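March, packing notes, evening.

Started the bag for the Lerkton trip at 18 minutes past six. The backpack is the child's one, green with orange panels and an orange-trimmed zip. Remo Wieser wanted it to carry only what is needed on the train. The power bank goes in first as it is the heaviest item, flat side against the back. 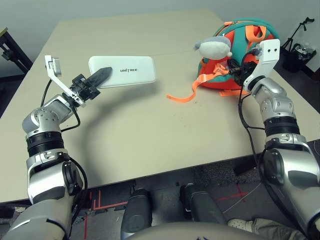 The train is two hours to Odbridge and then two more on the branch line, so one full charge ought to cover it. Gruber tickets printed and folded. Snacks to be added in the morning.

I checked the zip before loading. It catches slightly at the corner - a rub of candle wax has dealt with that before.

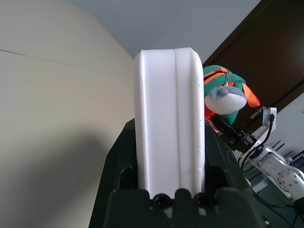 Entry by Yolanda Strickland, kitchen table, evening

Spare cable coiled and tied. Fultent wipes in the outer pocket, more than 1000 crumbs being the usual result of that branch line. Coat stays out of the bag. 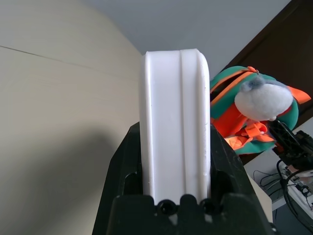 White plastic, rounded at the top corners, a few faint scuffs.

Remo asked for the weight. I hung the bag on the luggage scale without the water bottle and wrote the reading on the list. It is within what a small child can carry as far as the platform.

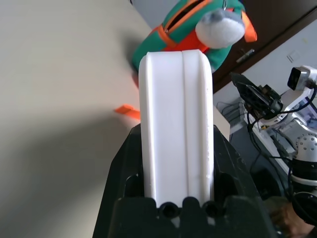 Does the power bank go in the outer pocket or the main one?
Main compartment, against the back panel, with the cable beside it.

Bottle to be filled at breakfast. Alarm set.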